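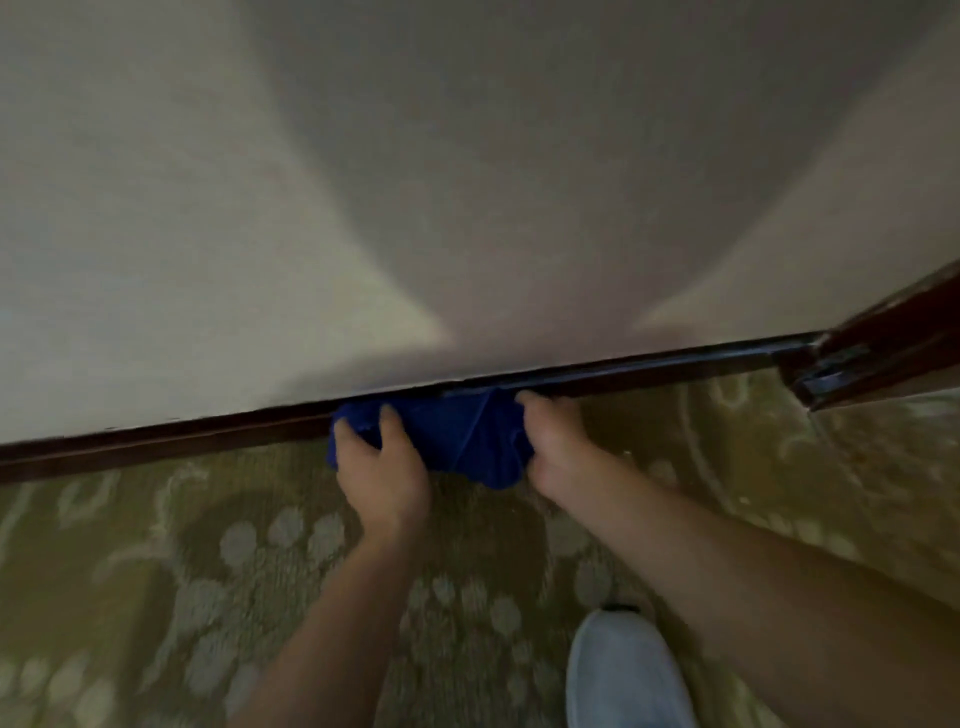

Green carpet with pale scroll and dot pattern, dark trim, white panel.

Home | Carpets | Runners | Trim and Thresholds | Samples | Contact

January 2019
By Uldis Grīnberga

Tiltis patterned carpet, olive green

Tiltis is a patterned carpet for bedrooms, hallways, landings and sitting rooms. The ground color is olive green. The pattern is pale, with rows of round dots, curling scrolls and leaf-like swirls. It suits rooms with dark woodwork and plain light walls, and it hides everyday lint and crumbs better than a solid color does.

We sell it by the running foot from the roll, cut to your measurements. Stair pieces and runners can be cut from the same roll and bound at the edges on request. Binding adds 4 working days to the order.

Matching the pattern

The pattern has a direction. Before you order, decide which way you want the rows of dots to run and mark it on your room sketch with an arrow. In most rooms the rows look best running parallel to the longest wall. In a hallway, run them the length of the hall.

If the room needs more than one width, the pieces have to be matched at the seam. Add 10 percent to the length for this. We cut all the pieces for one room from the same roll. If you come back later for more, send us an offcut so we can check the color against current stock. Small differences between rolls are normal.

At doors and trim

Carpet should meet a baseboard or threshold in a straight, tight line. Dark trim next to a light pattern makes a crooked cut easy to spot, so trim these edges last, with a new blade. Leave 2 inches of extra carpet at every wall until the piece is stretched, then cut back.

Molded door casings take more time than flat ones. Make a paper template of the base of the casing, transfer it to the back of the carpet, and cut slightly full. You can always take off a little more.

Check door clearance before you start. Close each door over a scrap of carpet and pad together. If the door drags, take it down and plane the bottom edge first.

Pad

Use the Misex pad in bedrooms and sitting rooms. For halls and stairs we recommend the Nidel pad, a thinner and firmer one that holds up better under steady foot traffic. Neither pad is included in the carpet price.

Care

Vacuum in the direction of the rows. Blot spills with a white cloth and cold water, working from the outside in. Do not use bleach or a stiff brush. Test any spot cleaner inside a closet first.

Ordering

Samples are free and can be kept for 7 days. Cut orders cannot be returned unless there is a fault, so look at the sample in the room by daylight and again with the lamps on. Fitting is available through Ó Dubhghaill, who will measure the room and confirm the quantity before we cut. The next price list comes out in April.

Back to Carpets | Next product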